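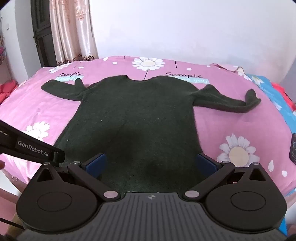 # Winter knits, sorted and put away

Every year I go through the sweaters before they go into storage. The job took two afternoons this time. I lay each one out flat on the bed, check it over, fold it and put it in the box. Notes are below for anyone who wants to do the same.

## Dark green crew neck

The daisy sheet is a good surface for this, with enough room to spread both sleeves out to the sides. The knit is fuzzy and had picked up light flecks of lint. I went over it with a lint brush, front and back, before folding.

## How it gets folded

- Lay the sweater flat and smooth it from the neckline down to the hem.
- Turn down any cuffs that have flipped up.
- Bring each sleeve in across the body.
- Fold the hem up to the neckline, then in half again if the box is narrow.

Sweaters stay off hangers in this house. The green one hung in a closet through February a few years back and the shoulders stretched. They went back into shape after a wash, but it took 27 hours to dry flat.

## Storage

The box is a Treser with a lid, kept on the closet shelf. It holds 15 sweaters if the thick ones go on the bottom. I wash everything first and leave it a full day before closing the lid.

Thirumalai Rodrigues asked what I use for moths. Cedar blocks, seven to a box, sanded lightly once a year.

Last updated 8 August 2009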